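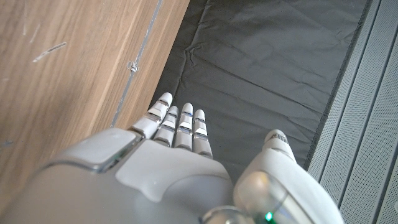

Does anyone know if the Ultatstead visitor fee applies to kids and day trippers?

Posted by Leidy Ticona, March 30, 2023

Hi all! We booked a week in Ultatstead back in the winter (two adults, two kids, plus my mother-in-law) and paid the whole thing up front through Voletti. Yesterday I got an email from the guesthouse saying there's a new visitor fee starting in May and we'll have to pay it at check-in, in cash or by card. It isn't on my booking confirmation anywhere. I asked how much and they said 7 per person per night, but then the lady on the phone said kids "might" be free and she'd have to check. We're also planning to take the ferry over to Jistard for one day and my sister says there's a landing charge there now too — is that the same fee or a second one? I don't mind paying, I just hate finding out at the desk with tired kids hanging off me. Can I ask Voletti to cover it?

Dineo Potgieter

We went through this with our own trip, so I'll tell you what I learned. The nightly fee is set by the town and the guesthouse only collects it. Kids under 12 were free for us, but I had to show their passports, so keep those handy and don't pack them at the bottom of the big suitcase like I did. Ask for a separate receipt for the fee.

Jistard is its own thing. It's a landing charge and it was already in our ferry ticket, listed on a second line under the fare. If you buy from the kiosk by the harbor, check for that line before you walk off, and don't pay again on the other side.

As for Voletti, look at your terms for "local taxes payable on site." Mine had it in tiny print on the last page, and they wouldn't budge. I'd still write to them, since you booked before the fee was announced. A friend got a small credit that way — took her three emails.

harborcat81

they did this to the cruise people first with no warning and now its everybody. roughly 3,000 people off the boats on a busy day and the public restrooms still close at five. no idea about the kids sorry. we stayed out at Shabalala last time and there was no fee there, but you need a car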